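Sturkeck Adult Learning, Household Skills
Unit 4: Putting away padded and quilted things
Handout to accompany the May session. Tutor: Graça Mendes

What this unit covers

Last time we dealt with flat items: shirts, pillowcases, tea towels. This unit is about bulky ones. By that we mean padded jackets, quilted cushions, body warmers, bed throws and anything else with a filling held in place by stitching. They don't fold the way a shirt does. They spring back, they take up a shelf meant for six jumpers, and if they are squashed for too long the filling goes flat.

Bring one padded item from home. It should be clean and completely dry. Damp filling clumps and will smell by the time you next want it.

Where to work

Use a bed if you have one. A table is often too narrow, and the floor is hard on the knees. Pull the sheet smooth first so that nothing catches underneath. A pale sheet is useful with dark items, as you can see the outline and spot any fluff or loose feathers that have come out of the seams.

Reading the channels

Most quilted items are sewn in rows, called channels. The stitching lines are where the item wants to bend. A fold that runs along a line lies fairly flat. A fold that goes across several lines puckers and fights back, and you will need a strap or a bag to hold it. 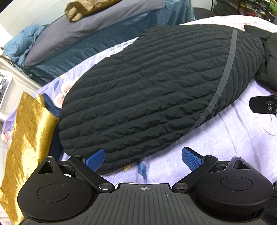

Before you fold, run your palm along each row from one end to the other. You are pushing out air and feeling for lumps. If you find a lump, work it apart with your fingers through the fabric. Don't pull at the stitching. Gilani's laundry notes, which some of you had in Unit 2, say to beat the item with a flat hand, and that works too, but go gently with older ones.

Basic method for a padded jacket

1. Close the zip and empty the pockets. Check the inside pocket as well.
2. Lay the jacket face down and smooth the back.
3. Bring the sleeves in so they lie on the back. Thick sleeves can go side by side instead of crossed, which keeps the middle from getting too high.
4. Fold the hood down over the sleeves. If it comes off, take it off and roll it separately.
5. Fold one side in by a third, then the other.
6. Roll from the hem towards the collar, leaning on the roll as you go. Stop and press every second turn.
7. Hold the roll for a slow count of 30. The air takes that long to come out.

You should end up with a bundle that is fatter in the middle than at the ends. Don't worry about getting it square.

Straps

A wide, flat strap is better than string or elastic. String cuts into the padding and leaves a dent that can stay for weeks. Straps can go straight round or on the slant. On a bundle that narrows at one end, a strap straight round the narrow part tends to slide off, so try it on the slant and see if it grips.

Pull it snug, then let it out a little. You should be able to slide two fingers underneath.
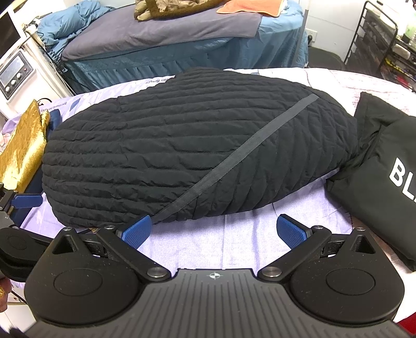 Storage

Cotton bags are best for long storage. The Demier ones we use in class hold one adult jacket each. Plastic bags are fine for moving house but not for a whole summer.

Keep bundles on top of other things and never at the bottom of a box. In the Galbridge cupboard we lost nearly 80 litres of space to badly packed throws, and the ones underneath never recovered.

Homework

Pack your item and leave it for 4 days. Open it, shake it out and write down how long it takes to get its shape back. Bring your notes next time, along with the item if it hasn't recovered.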